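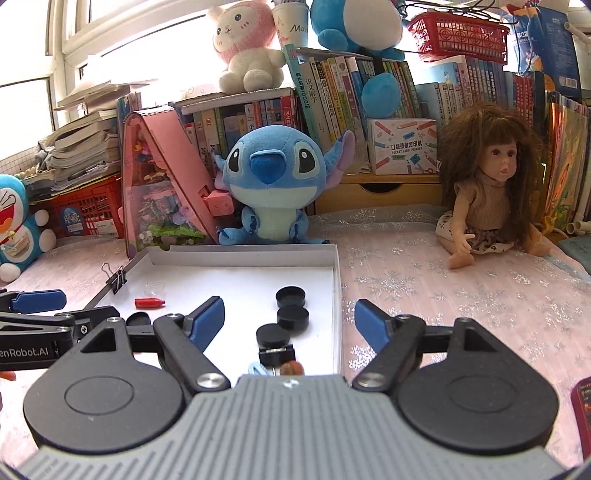 Home | News | Classes | Hall Hire | Past Issues | Contact

Hall roof, storage and the December sale

October 23, 2019

Quick one this month, running behind with everything.

Roof first. Stindeck came back with the quote for the back section, the bit over the kitchen and the old coat room. $940 for the flashing and the two cracked sheets, gutters extra if we want them. We want them. Last winter's bucket is still in the hallway and I'm sick of stepping round it. They can start once the rain lets up, and the kitchen will be shut for 3 days while they're at it. No kettle, no fridge, no sink. Bring a thermos.

Evening classes keep going through all that. Use the side door please, the one off the laneway. The front steps will have ladders on them.

Storage. We have run out of it. The long cupboard was meant to be for shared materials and it's turned into everybody's spare room. Half finished lampshades, somebody's curtains, a box of tiles with no name on it. So from now on —

Anything in the long cupboard needs a label with your name and a phone number. Unlabelled stuff goes on the free table at the end of the month. Yes, including the tiles.

Shelf space is one tub per person. If you do two classes you still get one tub. Sorry.

Paint and glue go in the metal cabinet and nowhere else. Lids on properly. A tin of grey went over in there a while back and the bottom shelf is now grey for good.

Bookbinding group has a new supplier for board. Coreo have stopped doing the small packs, so we've gone over to Dekis, who will cut to size and deliver to the hall. Dearer per sheet but less waste, and no one has to drive across town for it. The first order came to 70 sheets and they're stacked flat under the stairs. Leave them flat! Don't lean them up, they bow, and then your covers won't close and you'll be cross about it for weeks.

If you were waiting on linen thread, it's in. Natural, black and a dark red that looks better than it did in the catalogue. Pay into the tin, write it in the book.

Dressmaking is full again for next term, 37 names down and more on the waiting list. We're looking at a second session if we can find a teacher and a night that doesn't clash with choir. If you've got a spot and know you won't be using it, tell us now and not the week before. Someone else will be very happy to have it.

The overlocker is going to Gulyás for a service, should be back before term starts. Please stop changing the tension on it because it "felt wrong". Ask first.

December sale. Tables are the same price as last year. Same layout too, except the cake stall moves nearer the door becuase of the queue. Put your name on the sheet in the foyer if you want a table, half or full. Prices on everything please, in dollars, on a tag or a sticker. We can't have people holding up a mug and shouting across the hall.

We also need —

trestles, if you have any at home
clean jam jars, any size
change for the float, coins mostly
someone with a ute for the morning set up

Raffle books are at the desk. Take one. Bring back the stubs even if you didn't sell many, the numbers have to match up.

Lost property: one green umbrella, reading glasses in a soft case, a child's gumboot (left). All in the basket by the noticeboard.

Heaters. Off at the wall when you leave, not just at the dial. The last power bill was a shocker and I dont want to go into it here.

Next newsletter when the roof's done, or sooner if something else falls off.

Contact the hall office | © 2019 | Back to top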